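How to Read Email Headers and Spot a Spoofed Sender

27 Feb 2025

Email headers look like a wall of junk the first time you open one. Stick with it, though! Once you know which five or six lines to read, you can check a suspicious message in a couple of minutes, and it's one of the most satisfying little security skills you can pick up at home or in a small office. I use it every week on the Feviner mailing list, where we get plenty of fake invoices and "your mailbox is full" notices.

What you need

A message you want to check, a plain text editor, and a mail program that can show the full source. I'm using Rukari on the desktop, but every decent mail program has the same option somewhere. Don't click any links in the message and don't open the attachments while you work.

Step 1: Get the raw headers

In Rukari, open the message, go to the More menu and choose Show Source. In webmail, look for "Show original" or "View message source" in the menu next to the reply button. Copy everything from the top down to the first blank line and paste it into your text editor. Everything after that blank line is the body, and you can ignore it for now.

Turn off word wrap. Some header lines run past 1000 characters and they're much easier to search when they stay on one line.

Step 2: Compare the From lines

Search for these three and put them next to each other:

From: is what your mail program displays. The sender can type anything they like there.
Reply-To: is where your answer would go.
Return-Path: is where bounces go.

On a normal personal message, all of them usually share one domain. Newsletters often have a different Return-Path, so a mismatch there isn't proof of anything bad. A Reply-To pointing at a free mail account when the From claims to be your bank is a different story – stop and be very suspicious.

Step 3: Read the Received lines from the bottom up

This is my favorite part! Each server that handles a message adds its own Received line on top of the stack, so the oldest one is at the bottom. Start there and work up.

Only trust the lines added by your own provider. Anything below those could have been made up by the sender. Find the line where your provider accepted the message from outside and write down the IP address in brackets. Then look that address up in a whois tool. If a message claims to be from your local utility and came from a rented server on another continent, you've learned a lot.

Check the time stamps too. One fake I looked at last April had a gap of 2120 seconds between two hops. Delays like that happen with ordinary mail as well, so treat a gap as a hint and keep reading.

Step 4: Find the authentication results

Search for Authentication-Results. Again, use the one your own provider added, normally near the top. You want three items:

spf= tells you whether the sending server was allowed to send for the Return-Path domain.
dkim= tells you whether the message carries a valid signature. Look at header.d to see which domain signed it.
dmarc= tells you whether SPF or DKIM passed for a domain that matches the one in From.

If you only have time for one, read dmarc. A fail on a message from a big company is a strong warning. A pass means the domain is real, but it can still be a lookalike – so spell it out letter by letter. An "rn" in place of an "m" has fooled me more than once.

Step 5: Report it, then delete it

Use the Report Phishing button if you have one. If your office has a security address, forward the message as an attachment so the headers survive. A regular forward throws them away.

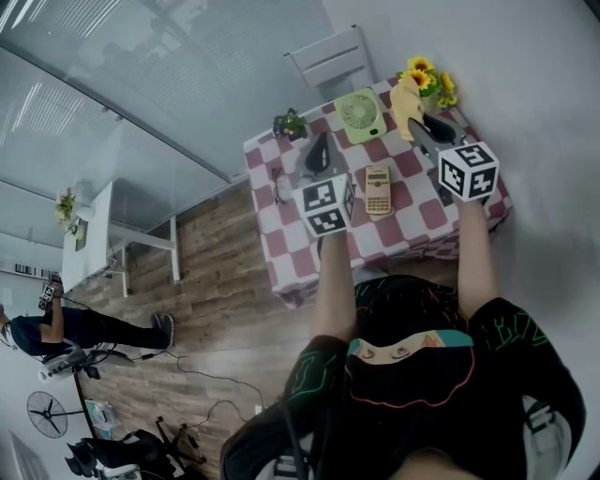 At the table with the pink-and-white checkered cloth.

Practice on mail you trust

Save a few good messages and read their headers first. I keep a folder called Wan with 92 of them, sorted by sender, and it makes the odd ones jump right out.

If you'd rather not do the searching by hand, the Brukivberg script pulls out the lines from steps 2 to 4 and prints them in order. Set its line limit to 300 if you get a lot of mailing list traffic, otherwise the longer headers get chopped off before it reaches DKIM.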